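About Grendedov

Posted in April by Katia Orlandini

Most car dealers' websites have a page like this one, and it usually mentions passion. We sell used cars on the edge of Sternville, between the tire place and the other tire place. Some mornings there is passion. Most mornings there is a Corolla with a dead battery parked in front of the gate, and we start with that.

Grendedov opened with six cars, four of which ran. Yasir Kazmi had spent years writing up trade-ins for a bigger dealership across town, and he had opinions on how it was done, most of them unprintable on a family website. Benedetta Marchetti had a two-bay garage and a lift that went up reliably and came down when it felt like it. They pooled what they had. The name was supposed to be temporary. By the time a better one came along, the sign had been paid for.

We now keep more than 200 cars on the lot, mainly sedans, small SUVs and the kind of wagon people drive until the odometer gives up. We don't do exotics. Somebody once traded us a convertible with no top and a very sincere explanation, and we've been careful ever since.

How we do things

Every car gets a 241-point inspection. Yes, we know everyone has a number. Ours used to be lower, and then Benedetta found a mouse nest in a cabin filter housing and added a page. You can ask for the finished sheet on any car, including the parts where she has pressed hard with the pen. If a car has been in a wreck and we know it, the sheet says so in plain words near the top.

The price on the windshield is the price. There is a document fee, it's printed on the same sticker, and you will not meet it for the first time in a small room at 6 p.m. We'd rather lose a sale than explain paint protection to someone who just wants to go home.

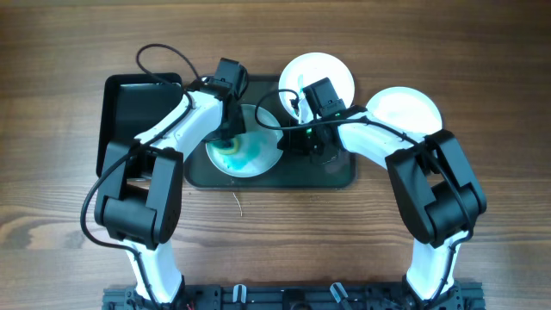
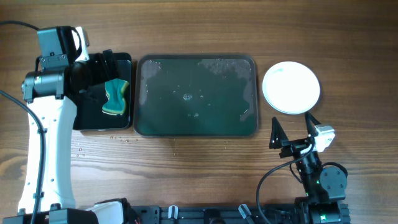
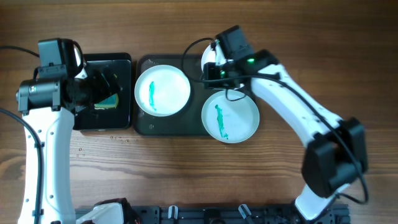 Plates and trays on the wooden tabletop.

Who you'll meet

Yasir still does the buying. He goes to auction early, says very little, and comes back with either a bargain or a minivan. Cường Lò runs the service desk and will tell you what your noise is if you can imitate it. Please don't be shy about this. He has heard people do a wheel bearing in front of their own children.

Lucimara Trindade handles financing and paperwork. She'll go through a loan line by line and then, if it's a bad one, suggest you take it home and think about it, a habit that drove her last employer up the wall. I answer the phone, write these pages and move cars around the lot so that the red ones aren't all together.

Trade-ins, briefly

Bring the title, both keys if you have them, and whatever service records are living in the glove box. An appraisal takes a cup of coffee or so. We'll take a car with a cracked bumper or a smell. We'd like to hear about the smell beforehand.

If you don't like our number, take it up the road to De Luca and see what they say. They're decent people and we've lost a few good cars to them.

Finding us

We're at 426 Villwood Road. The map apps put us in the field behind the building, so if you're looking at cows, turn around. Parking is out front, and please leave the gate clear.

Comments

dana_m: Bought my daughter's first car here. Cường got the noise right on the second try. I was doing it wrong.

Rick T.: Is the green wagon still there? Asked on the phone and got put on hold with what sounded like a fan belt.

Katia Orlandini: Rick, it's there, and that was our hold music. We're working on it.

Related

What our inspection sheet covers, page by page
Should you fix the dent before you trade it in?
Reading a loan offer without a headache
Wagons: a short defense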